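Truvell Forecast Workbook

I made the first version of this for myself, back when I was trying to get a loan for my own little shop and the bank kept sending my numbers back. It was one ugly spreadsheet with nine tabs and a lot of swearing in the cell notes. The swearing is gone now — the nine tabs stayed!

Truvell is a workbook for working out what your business will earn and spend over the next 5 years. You type in your prices, your rent, your wages and what you think you'll sell, and it fills in the cash flow, the break-even month and the loan payments for you. I keep it plain on purpose (no macros, nothing to install), so it opens in whatever spreadsheet program you already have.

What you get

- The workbook itself, with every formula unlocked so you can poke around
- A filled-in sample for a bakery called Brito, so you can see how the tabs talk to each other
- A 10-page guide, which I wrote the way I'd explain it over coffee
- Updates for as long as I keep making them
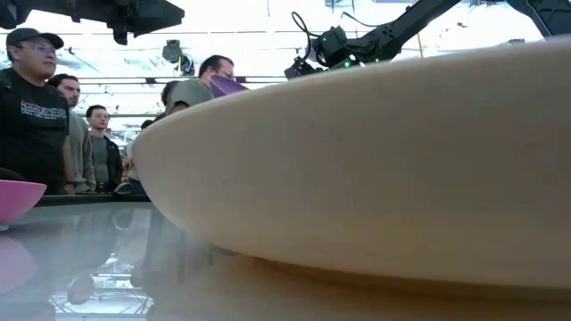

Who it suits

Folks with one location, or two at most. I've had people run a café, a dog groomer and a tile business through it and it held up fine. If you have investors asking for share classes and all that, get the Ollport edition instead, it has the extra tabs. Also, the sales tab stops at 4000 rows. I keep meaning to fix that.

The October update added a sheet for seasonal staff, and I'm pretty proud of that one. Email me if a formula looks off and I'll take a look — please attach your copy, it saves us both a lot of guessing.

Page updated 2019-07-05

Related items
Netuvport Start-Up Cost Sheet
Ollport Edition, Multi-Owner Workbook
Loan Payment Calculator
One-Page Budget

Shares: 5

Contact | Copyright Truvell | Back to top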